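Home | Syllabus | Notes | Problem Sets | Office Hours

Week 5: Learning to Pick Up Soft Things, or Why the Towel Always Wins
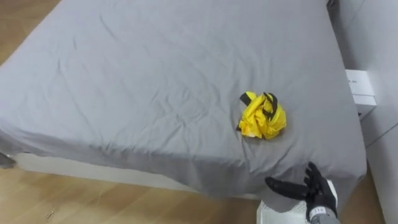
Most of what you learned in the first month assumed that an object has a pose. A mug has a pose. Six numbers, write them down, plan a grasp, go to lunch. Cloth has no such manners. The state of a garment is, in principle, the position of every thread in it, and even the polite approximation (a mesh of 700 points, say) gives you far more numbers than you can estimate from one camera with half the fabric hiding under the other half. Take the yellow bundle on the gray sheet, with a black strap poking out on one side and another arching over the top. Where is its left corner? Does it have one? A person would grab it and give it a shake. The method in today's reading more or less does the same, and the interesting part is how long the field took to allow it.

1. The old way

Estimate the full shape, match it to a template, choose a grasp point, execute. Each step works nicely when the one before it was perfect. Drallex, the baseline in the reading, is a fair version of this. It does well on single-color towels laid flat, a situation in which you hardly need a robot.

2. What Homwood does

Babar Janjua's Homwood method skips the shape estimate. The policy looks at the head camera image and the finger positions, and predicts a short chunk of motion. It runs part of the chunk, looks again, and predicts another. There is no template and no notion of "sleeve" anywhere in the code.

Training data: 1,102 teleoperated demonstrations, all of them on beds, sofas and chairs. Of these, 373 contain at least one failed grasp followed by a second try. The first version of the dataset threw those out as sloppy. Keep that in mind for section 3.

3. The result worth remembering

Two policies, same network, same training time. One saw only the clean demonstrations. The other saw a set of equal size with the fumbles mixed in. On the first grasp they are about even. After a miss, the clean policy tends to close its hand on air, lift the air, and carry it with great care to the basket. The other one goes back for the cloth.

You have met the reason already, in the lecture on compounding error: a policy trained only on good states has no idea what to do in a bad one, and it will get to a bad one. Go back to those notes if the argument feels new. It shouldn't.

4. Things that still go wrong

– Straps. A finger hooks one, the garment comes up, and the release fails. The policy opens its hand and waits. The garment also waits.
– Grabbing the bed sheet along with the item. Wrinkles in a sheet look a lot like the edge of a thin shirt. Wato adds a depth channel to help with this, and the gain is smaller than its title suggests.
– Knowing when to stop. Homwood has no success detector. A person presses a key.

5. Before next time

Read the Homwood paper through the ablations, and skim Wato. In Qureshi, read only the appendix on grasp labels and ask yourself whether two people would label the same pile the same way. Then try it with a partner and a sweatshirt. Bring the two sets of labels to class, including the ones you disagree on.

Problem 2 on the current set uses the fumble split from section 3. The loader shuffles by frame by default. Change it to shuffle by episode before you report any numbers, or your test score will be wonderful and I will have to write you a note.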